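Fórum Automação › Garras e efetuadores
Tópico: Garra paralela Stambridge, vale o preço?

obaltar
Kit de avaliação montado no punho, testes com blocos coloridos em mesa branca. A 39 mm/s a pega repete bem.

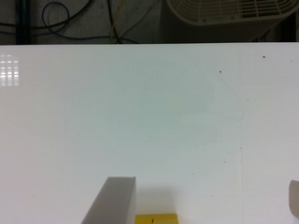

Leitura: 1 min

Abertura ajustada por software, seis perfis de força. O manual não indica a histerese.

rsaether
421 euros sem calibração incluída? A Gruber entrega com certificado.

obaltar
Certificado de fábrica, válido só para a flange deles. Fiz quase 200 ciclos de colocação em pino, base de madeira com três pinos. 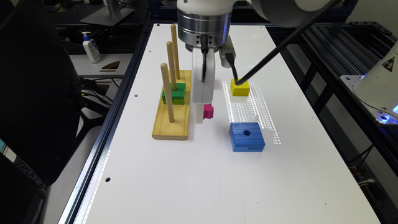
O desvio lateral ficou dentro da folga do furo – sem compensação por visão.

lorna_mb
Discordo do método. Folga do furo não mede repetibilidade. Usa comparador.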